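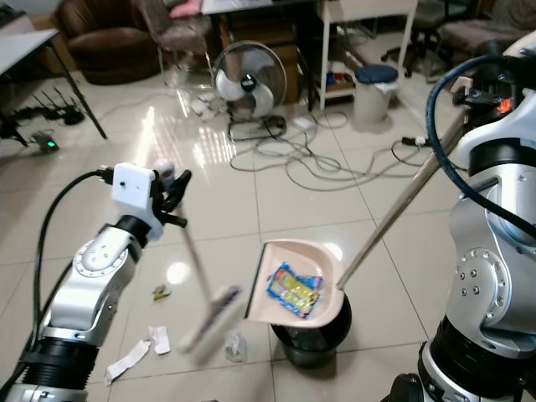 March
Nelly Palomino

Building Care and Materials, Unit 4: Floors in Shared Buildings

Read chapter 4 before the session. The second half of these notes replaces the old sheet on grout.

1. What a floor has to do

A floor carries people, furniture and whatever is rolled across it. It has to stand up to wear, water and cleaning products, and it has to give enough grip for people to walk on it in ordinary shoes. It also affects noise, warmth and light. No single finish is best at all of these. Choosing a floor means deciding which of them matter most in a given room.

The parts we will name throughout the unit are:

Subfloor – the structural layer, usually a concrete slab or timber boards.
Screed – a levelling layer laid over a slab.
Adhesive or fixing – whatever holds the finish down.
Finish – the surface people walk on.

Many faults seen in the finish begin lower down. A tile that sounds hollow when tapped may have too little adhesive under it. A long crack running across several tiles usually follows a crack in the screed or slab. Replacing the cracked tiles without dealing with the layer below means the new ones are likely to crack along the same line.

2. Hard and resilient finishes

Hard finishes include ceramic and porcelain tile, stone and terrazzo. Resilient finishes include vinyl, linoleum and rubber. Resilient floors give a little under load and then recover, which makes them quieter and easier on the feet. They dent under narrow loads, though, and they can be cut. Hard floors resist dents but chip at the edges, and a glass dropped on one will almost always break.

Ceramic tile is made from clay pressed and fired, often with a glaze on top. Porcelain is fired hotter from a finer clay and takes up much less water. For a heated indoor room either will do. For an entrance that may freeze, use porcelain, and ask for the water absorption figure in writing.

Linoleum and vinyl are often confused. Linoleum is made from linseed oil, cork or wood flour and a jute backing. Strong alkaline cleaners damage it. Check which one you have before ordering cleaning products. If the building file does not say, look at a cut edge under the threshold strip.

3. Grip

Grip depends on the surface, the shoe and whatever lies between them. Most hard floors are safe when clean and dry. The trouble comes with water, grease, dust or leftover detergent.

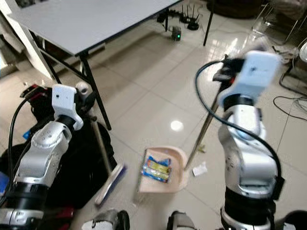
Gloss is a measure of how a surface reflects light, and it is a poor guide to grip. Two tiles with the same shine can give quite different readings in the wet. Take glossy beige tile of the kind under this folding table: the finish alone does not tell you how it would behave with water on it, and you would need the supplier's wet test result or a test on site. Gloss also affects how dirt is noticed. Light falling across a shiny floor at a low angle picks out dust and smears that would pass unseen on a matt one, so inspections should be done from more than one side of the room.

The pendulum test is the usual site method in Britain. A rubber slider on a swinging arm brushes the floor and the loss of height on the far side gives a value. Record the temperature, the direction of the swing and whether the floor was wet or dry. Take readings in three directions and keep all of them, including the ones that look odd.

4. Joints and grout

Grout fills the gaps between tiles. Cement grout is cheap and easy to repair but it is porous and stains. Epoxy grout resists stains and most chemicals, costs more, and has to be cleaned off the tile face before it sets.

Movement joints are different from grout joints. They are filled with something flexible and allow the floor to expand. They are needed at the edges of a room, at changes in the subfloor and at intervals across large areas. The commonest mistake is grouting over them because they look untidy.

5. Worked case: Warton hall

The main hall at Warton has 375 square metres of ceramic tile on a screed. After one winter, tiles lifted along the south wall. Csaba Fülöp's report found no gap at the perimeter, with the tiles laid tight against the wall. The repair came to 3,944 pounds, most of it labour. The lifted rows were taken up, a 10 mm gap was cut along the wall, and the rows were relaid and the gap covered by the skirting.

Points to take from the report:

The tiles themselves were sound and most were reused.
The original drawings showed the gap. It was missed during laying.
The adjoining corridor was finished by a different team, with the gap left in, and had no trouble.

Heriberto Marulanda's photographs of the lifted rows are in the unit folder.

6. Exercise

Pick a floor you use often. Write 2 sides on it, covering the finish, the likely subfloor, the joints, signs of wear, and how it is cleaned. Say how sure you are of each and what you would check. Sketch the room with the doors marked, and show where the wear is heaviest – it is usually just inside a door or at a turn.

Hand it in to Marleny Carhuamaca at the unit office by 4 pm. Late work goes to Kaja Lill.

Next unit: walls and wall coverings. Bring a ruler and the Leton sample sheets.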